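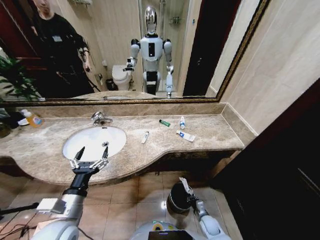
Hisden keeps its marble bathrooms and changes how they are looked after

Daldale flats to have a new counter-top routine from May

Hisden, which lets furnished flats to short-stay and long-stay tenants, has decided to keep the original marble vanity counters in its Daldale building and has brought in a new routine for clearing, cleaning and resetting them between stays.

The decision covers all 16 flats in the building. Each main bathroom has a long beige and brown marble counter with an oval white basin set into it, a marble strip along the wall behind and a large mirror in an ornate gold-toned surround. The counters bulge outwards at the basin and become narrower towards one end, so a standard replacement top would not fit the space.

Hisden had asked for prices on replacing the bathrooms with plain white units. After looking at the condition of the stone, the company chose to have it repaired where needed and to spend the rest of the money on storage, lighting and cleaning.

"The counters are in good order for their age," said a spokesperson for Hisden. "Most of the complaints we had were to do with clutter and marks around the basin. Those can be dealt with without taking the room apart."

What is changing

The repair work was carried out by Gilbert, a stone and tile firm that has worked on the building before. Gilbert filled small chips along the front edges, renewed the sealant between the counter and the backsplash, and resealed the stone. Work in each flat was done while it stood between tenancies. Seven flats were finished in the first round and the remaining nine followed.

Two of the counters had dull patches beside the basin where acidic cleaner had been used. These were repolished by hand. A small difference in shine can still be felt in one of them with a fingertip, and Hisden has accepted this.

The mirrors have been kept too. Their lower mouldings run close to the top of the backsplash, and this is the place where splashes and toothpaste tend to collect. It is now a separate item on the cleaning list, to be done with a barely damp cloth and then dried. Glass cleaner is to be put on the cloth and never sprayed at the mirror, so that it does not run down into the moulding.

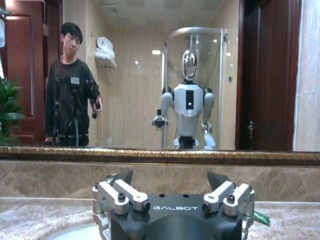 The marble counter and backsplash below the gold-and-brown mirror moulding in a Daldale bathroom.

The new routine

Under the old arrangement, the bathroom was cleaned in whatever order suited the person doing it. The new list starts at the counter and gives the steps in order:

Take everything off the counter, including toothpaste, brushes, wrappers and anything left behind the basin.

Put tenants' belongings in the tray provided if the flat is still occupied. Throw away nothing except clear rubbish.

Wipe the stone with warm water and a neutral stone cleaner. Vinegar, lemon-based products, bleach and scouring powder must not be used.

Clean the basin and the drain, then rinse.

Dry the counter, the backsplash and the bottom moulding of the mirror.

Put belongings back at one end, away from the basin.

The whole list takes 28 minutes for a full bathroom, including the toilet, the glass shower enclosure and the floor. The time was worked out over several trial cleans and will be used when rotas are drawn up. Cleaners who need longer after a long stay can book it without asking first.

Storage and supplies

Arkier, which supplies fittings to rented homes, will provide 400 items for the Daldale flats. The order is made up of trays, brush cups, hooks, soap dishes and spare shower shelves, with a quantity held back for replacements. All of the counter-top pieces have soft feet. Metal dishes and cups have been left out of the order, as rust rings were the hardest marks to remove from the stone.

Tenants are not required to use the trays. Hisden has found from earlier stays that people put toothpaste down wherever there is space, often on its side next to the basin, and that the cap is not always tight. A dab of toothpaste does no lasting damage to sealed marble if it is wiped off the same day. Left for weeks it can dry hard and take the shine off the surface underneath.

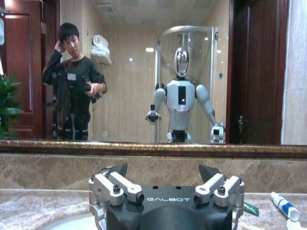
For that reason the welcome folder in each flat now has a single page on the bathroom. It asks tenants to wipe up toothpaste, hair dye, nail varnish remover and perfume as soon as they can, and to tell the office about any mark that will not shift with water. There is no charge for reporting a mark early. Charges for damage to the stone stay as they are in the tenancy agreement.

The page also covers small items that are easily missed against patterned stone. The cream, tan and grey veining hides clear caps, contact lens cases and hair grips very well, and these make up a good share of the lost property sent on from Daldale each month. Tenants are asked to run a hand along the back of the counter before they leave.

"It is a busy pattern and you can look straight at an earring without seeing it," the spokesperson said. "We would sooner people found their things before they got to the station."

Other rooms

No changes are planned to the toilets or shower enclosures in the main bathrooms. The dark reddish-brown doors will be cleaned and waxed but not painted. A request from some tenants for brighter light over the mirror has been agreed, and new bulbs will be fitted as each flat comes empty. Second bathrooms, where a flat has one, have tiled tops and fall outside the marble work. They will use the same cleaning list with the stone steps removed.

Hisden will check the sealed counters again after the first year. The check is a simple one: a few drops of water are left on the surface, and if the stone darkens beneath them it is due to be sealed again. Gilbert will carry out any resealing under the present agreement.

Copies of the cleaning list and the tenant page can be requested from the Hisden lettings office, and other landlords are welcome to use them.

Notes to editors

Hisden lets and manages furnished flats, including the building at Daldale.

Gilbert repairs and restores stone and tile in homes and small commercial buildings.

Arkier supplies bathroom and kitchen fittings to landlords and letting agents.

Visits to a finished bathroom at Daldale can be arranged through the lettings office, mornings only, when a flat is free.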